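Susonard Household Baskets
README, last touched 20 Nov 2018

What this is

A catalog of baskets. White plastic ones with holes, mostly, because that is what people own, plus the wire kind, the woven kind and the kind that arrived full of fruit from somebody's employer and was never thrown out. The set has 173 entries. Each entry is one basket, with a text file of measurements and notes and at least one picture.

We started it because the Tolar sorting guide, which we also maintain, kept telling people to "use a suitable basket" and readers kept writing in to ask which one. Fair question. We had no idea. The catalog was supposed to take a weekend in April.

What's in the folders

baskets/ has the entries, one text file each.
pictures/ has the pictures, by room.
notes/ has longer remarks on nesting, stacking and cleaning.
attic/ has everything we argued about and lost the energy to delete. Please don't cite the attic.

Fields in each entry

size_outer: length, width and height in centimeters, measured at the rim. Many baskets taper, so the base is always a disappointment.
size_inner: the same, inside. This is the number you want if you are trying to fit something in it. The number on the store label is never this number.
wall: solid, perforated, mesh or woven.
hole_shape: square, oval, slot, mixed. "Mixed" is common. Somebody at the factory got bored halfway up the wall.
rim: thick, thin, rolled, sharp. Sharp rims get a warning in the notes field.
nests_in: the entry number of any basket this one fits inside without being forced. Forcing was tried. See attic/.
room: kitchen, bath, hall, laundry, other.
verdict: free text, and it shows.

Sizes and how we measured them

With a tape measure, on a table, with the basket empty. Soft plastic bows outward in the middle of the long side, so we measure at the corners and then once more at the middle, and record both if they disagree. Anything under a liter is marked "small," anything you need both arms for is marked "large," and all remaining baskets are "medium," a category we are not proud of.

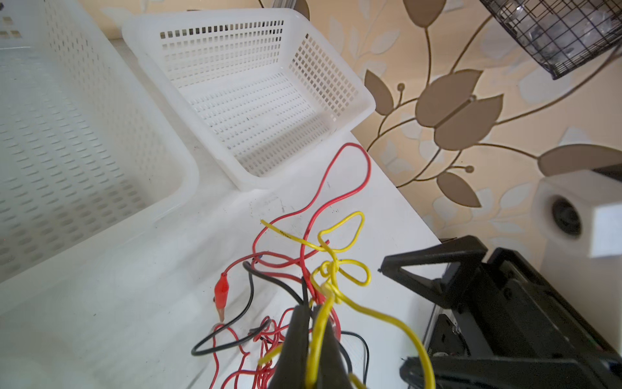 Nesting deserves its own paragraph, as it causes most of the mail. Two baskets from the same shelf of the same store will often refuse to go into each other, usually over the thickness of a rim. The Murthy line is the exception in our set: every size sits inside the next one up, and they come apart again without anyone having to hold the bottom one down with a foot. We tested this on all 6 sizes. The Cleludgate ones nest beautifully and then stay that way forever.

What people use it for

Working out whether a drawer can be divided with baskets you already have. Writing shopping lists. Settling household disputes, although we accept no liability for the result. One reader sorted the whole catalog by hole size to find something that would hold clothespins and let dust out, and sent us a better version of the hole_shape field, which we adopted.

Known problems

The bathroom is underrepresented. People are shy about it.

Colors are recorded as the owner gave them, so "white," "off-white," "cream" and "used to be white" all appear and may well mean the same basket at different ages.

Entries from the first version have no size_inner. We keep meaning to go back.

Woven baskets have no usable hole_shape, and the word "wicker" is applied to things that have never been near a plant.

The limit on the verdict field is 2,000 characters. It was put in after one entry about a bread basket.

Adding a basket

Copy template.txt, fill it in, and leave out any field you'd have to guess. Measure it empty. Please check the catalog before sending another white perforated one; we'll still take it, but look first. Lids count as part of the basket if they fit, and as a separate object if they don't, which means most lids are separate objects.

Version 2

Renamed "holes" to hole_shape. Split room out of the notes. Removed the star ratings after every basket got three stars. Fixed an entry that turned out to be a colander.

License

Take it, use it, change it. If you print it out and keep it in a basket, we'd like the measurements.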